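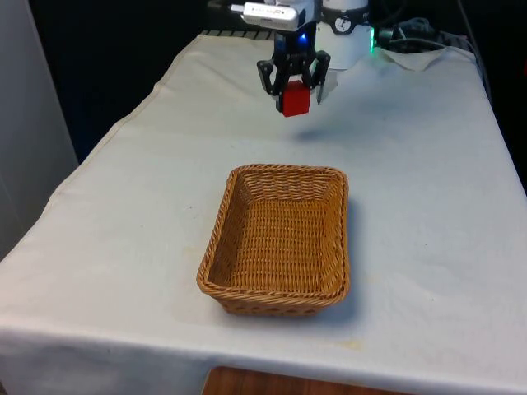

Remote captioning at town hall meetings -- has anyone's council tried it?

larkspur_jen
October 3, 2023
Hi all! I went to the Zerkgate budget meeting and for the first time in my life I followed the entire thing. They had live captions on a big screen (a real person typing from another city) and I laughed at a joke at the same moment as everybody else. I'm severely deaf in both ears and usually I give up by the second speaker. I want this at every meeting. Does anyone know how other towns pay for it?

mopsy1128
Oh I love this! Ours started in December and I haven't missed one. Ullon has it written into the access budget, so you don't have to request it. Ask your clerk if there's an access line already. Ours had one that was only being spent on parking signs.

tobacco_road_ted
Glad it worked for you, but I'd push for a sign language interpreter first. Captions are English. Plenty of Deaf people grew up signing and reading fast English off a screen for 2 hours is hard work. Once a council buys captions they tend to think they're done.

larkspur_jen
Ted, fair point, and I should have said both! I lost my hearing at 40 and never learned to sign well, so captions are what I need. I don't want to take anything from signers.

qwill
Why not just use the auto captions? They're free and they've gotten pretty good.

mopsy1128
Not in our hall they haven't! Echo everywhere, and people talk away from the mic. The auto ones turned "Sulemana Street" into "salmon on a street" all night. With a person typing you can send the street names ahead and they come out right.

qwill
OK, salmon on a street is pretty bad. They work fine for me on video calls, though, and a small town might never pay for the other kind.

Colm Doherty
I sit on the access group in Itine. We have captions and an interpreter at full council, captions only at planning. Ted is right that it took a second fight to get the interpreter. Jen, write to the clerk now while the meeting is fresh, and say what you were able to do there that you couldn't do before. Ask for the transcript to be posted too -- hearing people use ours constantly.

larkspur_jen
Writing it tonight! I'm asking for both, Ted. Can I send you a draft to look over?

tobacco_road_ted
Sure, message me. Put the interpreter in the first paragraph.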